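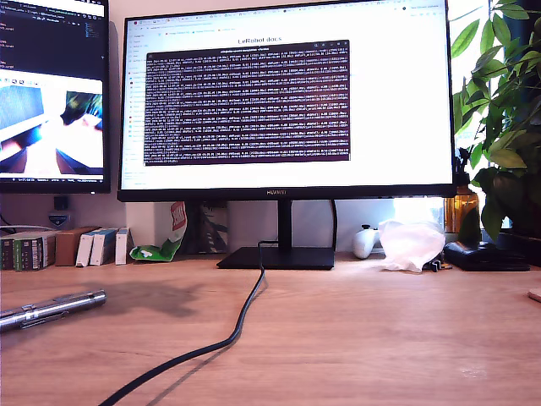
A workstation at Zotance, with the LeRobot documentation open behind a terminal log and a code editor on the adjoining monitor.

About Zotance

Zotance develops control and perception software for robotic arms and small mobile platforms. The company was established by engineers who had spent much of their careers maintaining other people's robot code, and it continues to work principally with organisations that own capable hardware and require dependable software to run it. Our clients include food processors, seed laboratories, parcel depots and university departments across Australia.

We do not manufacture robots. Our work begins at the motor driver and the camera feed and extends to the screen an operator uses at the start of a shift.

Our software

Flidotora is our control and planning library. It accepts a target pose or a short trajectory, checks it against the joint and workspace limits of the arm concerned, and issues commands at a fixed rate. Where a trajectory cannot be executed within those limits, Flidotora declines it and records the reason in plain language. The current release supports 7 families of arm, and adapters for further models are written on request.

Drilgate is our logging and replay tool. It stores joint states, commands and camera images against a single clock, so that an engineer can step through a fault at a desk once the equipment has been returned to service. The Drilgate regression library holds 1,756 recorded episodes. Every proposed change to Flidotora is replayed against the full library before it is merged, and the results are retained with the change request.

Yadav is our perception package. It covers camera calibration, object localisation and the monitoring of image quality during operation. Particular attention has been given to strong daylight and glare, which account for a considerable share of the faults our clients report. Yadav was rewritten in April to separate calibration from detection, and the two may now be licensed independently.

How we work

Each project is assigned a lead engineer, who remains responsible for it from the first site visit to the end of the support period. Projects ordinarily proceed through a written specification, a trial on recorded data, a supervised trial on the client's equipment and a formal handover. Source code prepared for a client is delivered to that client in full, together with build instructions and the test data used in acceptance.

Our engineers make regular use of open-source robot learning and simulation tools. Where a correction to a public project has been developed in the course of our work, and the client consents, it is offered back to the maintainers. Learned policies are treated as one component among several - they operate under the same limits in Flidotora as any scripted motion, and they are subject to the same review.

Training and support

Zotance offers short courses for technicians and graduate engineers in log analysis, camera calibration and safe commissioning practice. Courses are held at our offices or at the client's premises. Participants receive a workbook and access to 708 annotated Drilgate episodes for private study.

Support agreements are available for all three products. Fault reports lodged before 3 pm are acknowledged the same business day.

Enquiries

Enquiries concerning licensing, training or new projects may be directed to the office through the contact form. Organisations seeking an initial assessment are asked to include the make and model of the arm, the cameras fitted and, where possible, a sample log.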